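Skellus steamer set: read me first

Version of February 19, 2024

Hello, and thank you for opening this before opening the data. It is longer than a readme ought to be, and the part most people want (how the folders are laid out) comes near the end, so do skip down if you're in a hurry. The rest is about why the set exists and what it has to do with the people who pack and serve food at Satengate, and I would be glad if you read that as well at some point, perhaps over a cup of tea.

Why we made it

Satengate is a canteen kitchen with a long dim sum counter. Filling the steamers is done by hand, by the morning shift, and it is the job people there like least. It isn't heavy, but it goes on and on, with the arms held out in front of you and the neck bent, and by the end of a week you feel it in your shoulders. When the kitchen asked Grelaten whether an arm could take on part of the filling, the staff asked (quite rightly) to be told what that would mean for their hours before anybody bought anything. Skellus is the project that grew out of those two questions, and this data set is the practical half of it. 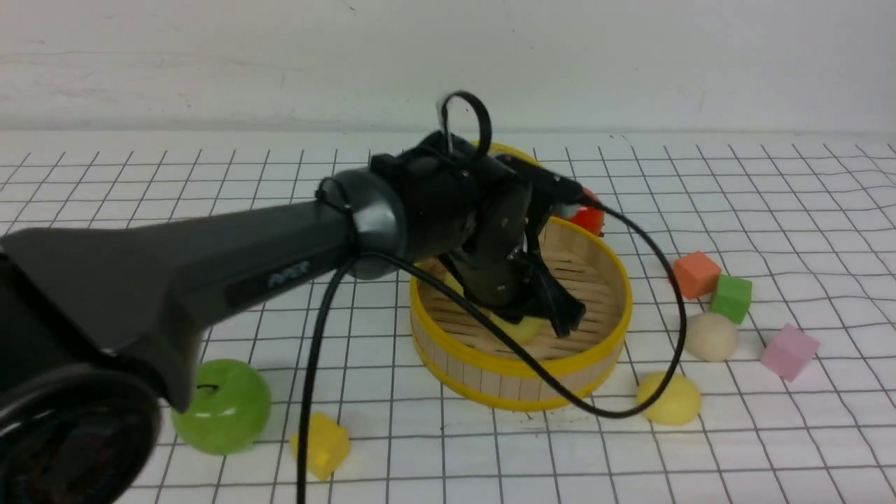

What the morning shift wanted to know first was whether a machine would squash things. A bun that has been pinched goes to the back of the counter and nobody picks it, and the person who packed it hears about it. We spent a good deal of our early time on grip for that reason, and on reaching down into a basket, which sounds like nothing at all until you try it with a wall on every side of your knuckles. With the jointed hand, the fingers have to come down inside the rim and curl over a round thing without leaning on the slats, while the cable looping across the front of the steamer has to be kept from catching. The cooks who came to watch spotted the cable before we mentioned it, and their remarks on it are in the notes folder, lightly tidied for spelling.

What is in the set

There are 147 recordings altogether, of which 126 are marked as usable for training. The others are kept in a folder of their own, with a line of text for each saying why it was set aside. Please don't throw them away! They were some of the most useful ones to sit down with when we talked to the kitchen, as people have far more to say about a go that went badly than about one that went nicely.

The objects are stand-ins. Real dumplings don't last through a day of practice and we didn't care to waste them, so the table has pale balls and half-spheres for the buns, foam cubes, and some glossy fruit and veg for shapes that slide about. The basket is a bamboo steamer with a yellow rim.

There are 2 kinds of hand in the recordings, a multi-fingered one and a parallel gripper. They are labelled "hand" and "grip" in the index file. We began with the idea of choosing between them and ended up keeping both, with the cooks rather evenly divided as to which they'd sooner stand next to.
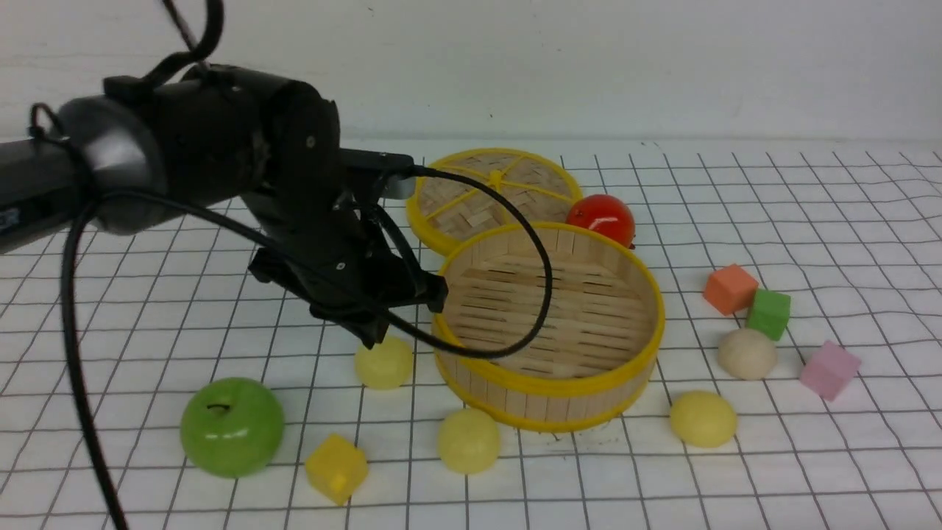
Parallel gripper over the grid mat, with the steamer open and its lid behind it.

What it changes for the staff

I can only tell you what has been agreed so far. The arm, if it comes, fills baskets during the early stretch and a person checks every one before it goes to steam. The checking counts as skilled work and is paid as such. Shift lengths stay as they are until August, when the kitchen and the staff sit down together again with the rota in front of them. Nobody is to be timed against the machine, and the recordings here must not be used for that either; this is written into the terms and we do mean it.

Folders

recordings: one folder per go, numbered
set_aside: the ones not marked as usable, with reasons
notes: remarks from the kitchen, plain text
index.csv: number, hand or grip, object, result
tools: 3 small scripts for loading, trimming and checking

Run the checking script first. It will grumble if a file is missing, and downloads from Kos (our file server, elderly but willing) do sometimes stop short. If that happens, fetch the one folder again and leave the rest alone.

Known problems

The mat has ripples in it, so don't rely on the printed grid for measuring. A few entries in the index say "ball" where they should say "half-sphere", and I am working through those as I find the time. Corrections are very welcome through the project page.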